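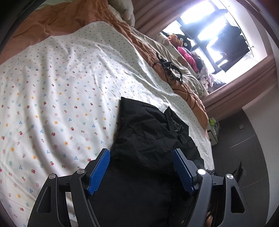
Friday, September. Durnport flat, bedroom. Dark load.

Started 9:40 after the light came round to the bed. Tried the same load last night under the ceiling lamp and gave up. Black on black under a warm bulb is no good for finding edges. Daylight from the window side is much better, and the white flowered sheet helps a lot. The outline of a dark piece reads clearly against it. Keep the flowered sheet on the bed for dark loads and use the gray one for whites.

Load was washed at 40 with the Nuvgate liquid, half a cap, no softener. Line dried overnight in the bathroom with the door open. Two pieces still felt cool at the seams this morning, so those went back over the rail and are not part of today's notes.

Method as agreed after the last round:
Tip the pile at the foot of the bed.
Take one piece, shake it twice, lay it in the middle.
Find the neck or the waistband before touching anything else.
Flatten from the center out.
Sleeves in, sides in, bottom up.
Stack at the pillow end.

The third step is where the time goes. With a pale shirt the neck is obvious straight away. With a black one that has landed in a heap I kept taking a hem for a collar and a cuff for a hem. What worked better was to leave the heap alone and look for anything that stands up by itself. A collar has a band in it and holds some shape, and a hem goes flat. Once I had hold of the collar the rest of the shirt mostly came along behind it.

Tried picking up by the shoulder seam against picking up by the hem. Shoulder seam is better for anything with sleeves. Picked up by the hem, the sleeves swing underneath and have to be fished out, and then the sheet comes with them. The bottom sheet is not fitted tightly enough for this. It rucks up every time something is dragged across it and then there are ridges under the garment that look like creases in the garment. I pressed down on one three times before I worked out that it was the sheet. Should have pulled the sheet tight and tucked it before starting. Did that at 10:15 and the second half of the pile went more easily.

Folding board: the Dakell one, 297 mm on the long side. Fine for T-shirts. Too short for the long-sleeved things, where the bottom third hangs over and has to be folded twice, and the stack ends up fat at one side. Did the long ones by hand and they came out flatter. Not worth buying the larger board for one drawer of clothes. I'll leave this one in the flat for T-shirts and pillowcases.

Buttons. Did up the top one and left the rest, which is how Weidemann's sheet says to do it. It holds the collar but the front placket still opens when the shirt is turned over. Going back to top, middle and bottom. It takes longer per shirt and saves refolding. Note for the sheet: cross out the line about the top button and write in the three.

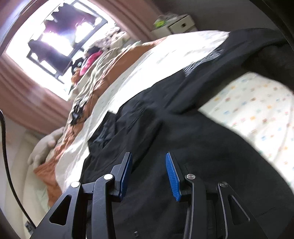

What is the easiest way to get a large black piece flat on a bed without ironing it?

Spread it as wide as the bed allows, then smooth it with flat palms from the center toward the edges, one side at a time. Pull gently at the seams to straighten the long creases, and leave it lying for 20 minutes before folding.

Tried the resting time at three lengths. Five minutes did nothing I could see or feel. Twenty was clearly better on cotton. Left one piece over the whole of lunch and it was no flatter than the twenty-minute one, so twenty goes in the sheet. Anything with stretch in it doesn't care either way and can be folded as soon as it is spread.

Smoothing with the edge of the hand leaves a faint shiny track on the darker cottons. It brushes out. Flat palm leaves nothing. Please use the flat palm.

Lint. More than expected, and all of it from the towel that went in with the load by mistake. Went over the worst pieces with the roller before folding. Rolling after folding only does the outside, and the next person finds the rest when they put it on. Roller sheets are nearly finished, put them on the shopping list. No towels in with darks, I have written that on the lid of the hamper.

Thread and repairs found while folding, all into the blue bag on the door:
one loose button, hanging by a thread, still on
one underarm seam open for the width of two fingers
one pair of trousers with the hem tape coming away at the left heel

The blue bag is getting full. Mending evening some time before the end of the month.

Stacking. Went to the pillow end as planned and that was a mistake with a soft mattress. Every time I leaned on the bed the stack leaned as well, and it went over once and I had to do the top four again. For the second half I put finished pieces straight on the chair. Better still would be a hard surface at bed height on the right-hand side, within reach while standing. The Durnport people said there is a luggage rack in the hall closet. Will try it with a tray on top.

Also my back. The bed is low, and by eleven I was kneeling on the rug to do the T-shirts. Kneeling is fine for small pieces. For anything wide you have to stand, or you can't reach the far side without crawling on the sheet. Next time do all the wide pieces first, standing, then kneel for the rest.

Drawer: long-sleeved at the back, T-shirts upright in front with the folded edge up. In a drawer of black clothes everything looks the same from above, so I put a small paper tab under the first of each kind. The tabs slid down when the drawer was shut hard. A clothespin on the edge of the first one stays put. Looks silly but it stays.

Finished 12:20 including lunch and the two lots of standing about waiting for cotton. Sheet stripped afterward because it had picked up black fluff along the middle, and it is in the basket for the next light wash.

To do:
pull the sheet tight before starting, tuck both long sides
luggage rack and tray
roller refills
change the button line on Weidemann's sheet
ask at Dakell whether the board hinge can be tightened, it clicks
the two damp pieces, fold tonight if the seams are dry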